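Pre-purchase inspection checklist: gripper cell for board and drive handling
Site: Rutine workshop, bay 2

Fill this in before any order goes to Eltis. Items marked HOLD must be cleared before the money is released.

1. Fixture board
Processor socket, memory slot and retaining blocks present. OK.
Board stands upright. Check the fixings by hand with the power off.
Comment: we need a second board in the budget. Fodus quoted 479 each, delivery not included.
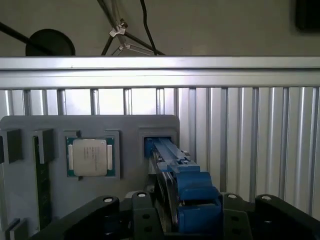
Page last changed: December 14, 2021

2. Gripper fingers
Long blue fingers reach into the rectangular socket opening on the right of the board. Look for wear at the narrow ends.
Comment: allow for 19 spare sets in the first year. Mfaume can supply them in packs, but ask for the price without the finger mounts – we don't need those again.

3. Frame and guarding
Aluminium rail and bars behind the board: check every joint for play. HOLD until the torque sheet is signed.
Comment: extra panels are a separate line in the plan. Don't add them to the gripper order.

4. Drive handling
Hard drive in blue caddy, held in the black jaws with the circuit board and gold contacts exposed. Jaws must not press on the contacts.
Inspect the hex-socket screws on the gripper and mark any that have turned.
Emergency stop on the pendant: red button within reach and nothing in front of it. Test before each shift.
Comment: put 50 spare caddies on the April order. The price goes up for smaller lots.
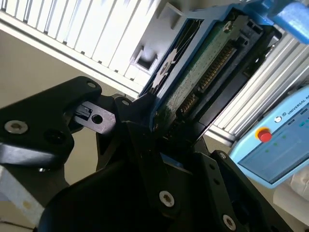 5. Paperwork
Risk assessment covers both tasks: open.
Service contract, with call-out times in writing: open. HOLD.
Training places for the pendant: two booked, one more wanted.
Comment: Eltis left training out of its first quote. Ask for it as its own line.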